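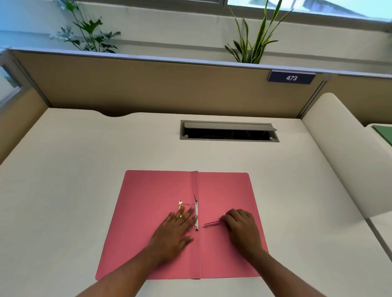 Figure 2. Manual folder work at desk 473, with the metal strip held in the right hand and the left hand on the open cover.

3.2 Setting up the Ferrand cell

The Ferrand cell has one arm and a fixed table, and it handles paper file folders with metal fasteners. Before each block of runs it is set up from a manual reference. A person does the task at a desk, seen from head height (Figure 2), and the order of hand moves is copied into the cell's step list. The left hand's job of pressing the cover flat is given to a padded clamp. The right hand's job goes to the gripper.

Search this site Go Advanced search

Thin strips were the main source of trouble. The stock finger pads let a strip turn when its tip met the card, so Régis Lebrun replaced them with softer pads cut from sheet rubber. The pads are wiped with alcohol every 60 cycles and changed when the surface turns shiny. Pad wear is logged by hand on a sheet kept at the cell.

The camera above the table is checked at the start of each shift with a printed grid. If the error is over 2 mm, the mount is tightened and the check is done again. In May the mount worked loose and five runs were thrown out. Colette Riviere then added a lock washer to each bolt, and the fault did not come back in the 1,284 cycles that remained. Clamp pressure was left alone during this period. The settings used for each folder stock are given in Section 3.3.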